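7.4 Recovery after a dropped part (fault code 393)

Read this section completely before you touch the robot or the work mat. It applies to the gear placing task of the Yilma arm with controller software Fila 6 or later. For faults of the arm itself, such as a hot joint or a lost encoder, go to section 8.

What the fault means

The controller shows code 393 when the fingers close further than they should during a carry. The software understands from this that the gear is no longer between the fingers. The arm stops where it is and the lamp on the base turns yellow. The motors stay powered, and this is the point which many operators forget.

CAUTION: A yellow lamp does not mean that the arm is safe to approach. The arm holds its position with full torque and it can move again if somebody presses Resume on the tablet. Only a white lamp means that motor power is off.

In May we had an incident with this fault at our Flodutcombe workshop. Alfie Hulme reached over the mat to pick up a fallen gear while the lamp was yellow. At the same moment a second operator, who could not see him well behind the cabinet, pressed Resume. The arm traveled toward the next pick position and pushed his wrist against the mat. He had a bruise and no other injury, but the procedure we had then permitted exactly this, so we have rewritten it. The steps that follow are the new ones and they replace the yellow card on the side of older cabinets. Please remove that card if you still have it.

Before you enter the area

1. Say loudly "Stopping" so that all persons near the cell hear it.

2. Press the red stop button on the cabinet. Do not use the Pause button on the tablet for this purpose.

3. Wait until the lamp is white. It can take up to 6 seconds. If the lamp is still yellow after this time, turn the main switch to 0 and call your service contact.

4. Take the tablet with you, or lock its screen. The person who enters the area is the person who keeps the tablet.

5. Check that all other persons stay on the outer side of the floor line. They may watch from there, but they may not pass parts to you.

NOTE: The arm sinks a little when power goes off. The normal amount is small and it happens slowly. If it drops fast, the brake is worn. Do not continue, and see section 8.2.

Clearing the mat

6. Write down the step number from the tablet before you move any part. Without it we cannot find the carry in the log later.

7. Look for the dropped gear. It may be on the mat beside the ring plate, and it may also have rolled off the mat. Do not restart with a gear missing. A gear under the base can damage the cable.
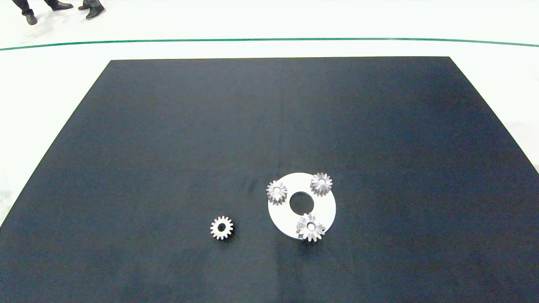
8. Pick up the loose gear by hand and look at the teeth. If one tooth is bent or has a burr, put the gear in the reject box. A damaged gear will slip from the fingers again, and you will have the same fault again.

9. Remove also the gears which are already on the plate. It is tempting to leave them there and to continue from the middle — please do not. A falling gear can touch the others and move them by a very small distance, and the arm will then press down in the wrong place.

10. Wipe the finger pads with a dry cloth. Never use oil or alcohol on them.

11. Put all gears back in their start positions as shown in section 5.

Restart

12. Leave the area and stand on the outer side of the line. Say "Clear" and wait for an answer from each person present.

13. Release the red button by turning it to the right. Unlock the tablet and choose Home, then Restart Task. The Resume button is gray after code 393 in the new software. If yours is not gray, your version is too old and you must update it before the next use.

14. Watch the first carry completely, with one hand at the stop button.

If the fault comes back

When code 393 appears again on the same gear, check the grip force on the Settings page. The factory value is 380. Do not raise it above this value to cure the fault, as the pads wear quickly and the gear then slips more often. New pads are part number 800 and are sold in pairs. Change both pads together.

If new pads do not help, send the log and your step numbers to Adjoa Addo at the Lolevura service desk. The desk is closed on Saturday.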